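Bin picking notebook, August
Cell 2, KUKA with the three-finger gripper. Entry by Arif, with notes from Woo-jin.

Started 9:40. Goal for this session was to finish the comparison between the old grasp ranking (score from the depth image only) and the re-ranked version, where the top candidates get a second check for finger clearance against the walls and the neighboring objects. Same network weights for both. Only the last step differs.

Network was trained on the 400 scenes Soon-im labeled in the spring. I did not retrain after the calibration change. Lies thinks the offset is small enough not to matter, and the reprojection check agrees with her, but it should be written down here in case someone wonders later.

Protocol as before: objects shaken in a box and tipped into the front bin, one attempt per layout, alternating between the two rankings so that drift in the setup hits both the same way. An attempt counts as a success if the object is lifted clear of the walls and held through the transfer to the rear bin. Dropped on the way = fail. Touching the wall without a protective stop = logged, still counts.

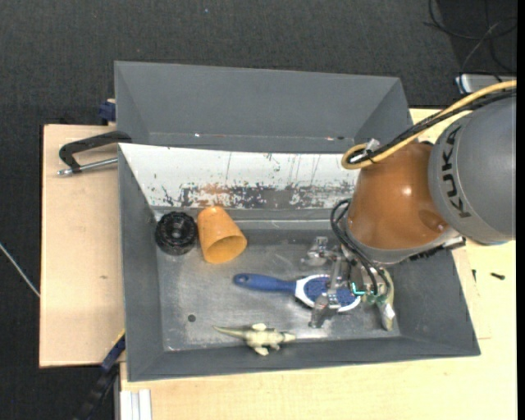 Clearance check costs more time than I expected. Most of it goes into the collision model of the fingers, which is still the full mesh from the vendor files. Brodie has a simplified hull version on the Trostcombe branch and I will try that before touching anything else.

Results: 96 attempts in total, split evenly. Protective stops with the old ranking: 34. With the re-ranking: 2. Success rates are not in this entry because Woo-jin and I disagree on how to score a few grasps where the object slipped in the fingers but stayed held. We will go through the logs together and fix the rule first, then count.

Flat objects are still the weak point. The re-ranking tends to throw out every candidate on anything lying close to a wall, then picks something worse in the open – safe, but it leaves the hard objects for last. A softer penalty would probably be better than the hard cutoff. Woo-jin suggests scaling it with the approach angle.

To do:
– hull model from Brodie, rerun timing
– agree on slip rule
– soft penalty, try on the logged layouts offline first
– retighten the bin clamps before the next run
– ask Lies for the calibration file, the copy on Wi is the old one

Stopped at 4:15, arm parked, logs copied.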